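Notizen zum Vortrag »Der Arbeitsraum von oben nach unten«
Paavo Nieminen, 5/17/18
Dauer ohne Fragen: 26 Minuten

Folie 1 – Begrüßung
Guten Abend und danke für die Einladung. Deutsch ist meine dritte Sprache, bitte heben Sie die Hand, wenn ein Satz nicht verständlich ist. Langsam sprechen! Wasser steht links.

Ich arbeite seit 16 Jahren mit kleinen Werkstätten und Büros, die in alte Gebäude einziehen. Meistens fragt man mich nach Tischen und Regalen. Ich schaue zuerst an die Decke.

Folie 2 – Warum die Decke
Wenn ein Raum neu eingerichtet wird, zeichnet man den Grundriss. Im Grundriss gibt es keine Decke. Die Leuchten hängen dann dort, wo der frühere Mieter sie brauchte, und der Tisch steht an einer anderen Stelle. In Plasthorpe habe ich einen Raum gesehen, in dem vier Personen am Packtisch im eigenen Schatten gearbeitet haben. Die Leuchte war in Ordnung, sie hing hinter ihnen.
(Hier kurz warten, meistens lacht jemand.)

Folie 3 – Balken und Kanäle
Offen lassen oder verkleiden? Meine Meinung: offen lassen und weiß streichen. Man gewinnt Höhe, und man kommt an die Leitungen heran. Der Nachteil ist der Staub. Auf jedem Kanal liegt nach einem Jahr eine Schicht, die man von unten nicht sieht. Bei Kushwaha haben wir einen festen Termin dafür, immer im September, bevor die Heizung beginnt.
Nicht zu lange bei der Farbe bleiben. Beim letzten Mal habe ich hier viel Zeit verloren.

Folie 4 – Licht
Leuchtstofflampen haben einen schlechten Ruf, zum Teil mit Recht. Für eine Arbeit, bei der man etwas in der Hand hält und dreht, finde ich sie trotzdem brauchbar, weil der Schatten weich bleibt. Wichtig ist die Richtung: die Leuchte soll seitlich über dem Tisch sein, parallel zum Blick zum Fenster.
Das Fenster selbst gehört auch zum Licht. Wer daneben arbeitet, hat auf einer Seite Tageslicht und auf der anderen Seite Kunstlicht. Am Vormittag ist das angenehm. Am Nachmittag braucht man oft einen Vorhang, und zwar einen hellen.

Folie 5 – Kühlung
Das Klimagerät sitzt fast immer zu nah am Arbeitsplatz. Bei Grommont haben sich alle über die Luft am Hals beschwert, und am Ende trug eine Kollegin auch im Sommer einen Schal. Wir haben die Lamellen verstellt und den Tisch um eine Breite verschoben. Die Rechnung für den Umbau, der vorher geplant war, wäre 3497 Euro gewesen. 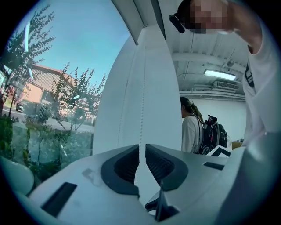 Dazu kommt die Kleidung. Im kurzen T-Shirt spürt man den Luftzug früher als im Pullover, und wer sich tief über eine Arbeit beugt, sitzt lange still. Deshalb messe ich die Temperatur in Tischhöhe. Neben der Tür zu messen bringt wenig.

Folie 6 – Was man selbst machen kann
Am Abend einmal durch den Raum gehen, nur nach oben schauen und notieren, wo man blinzelt. Danach erst die Möbel stellen. Bei Pusero hat man es umgekehrt gemacht – dort steht heute ein sehr schöner Schrank genau unter dem Gerät, und man kann den Filter nicht mehr herausnehmen.

Folie 7 – Fragen
Wenn niemand fragt: von der Leiter erzählen.
Skizzen der Teilnehmer einsammeln, Namen auf die Rückseite schreiben lassen.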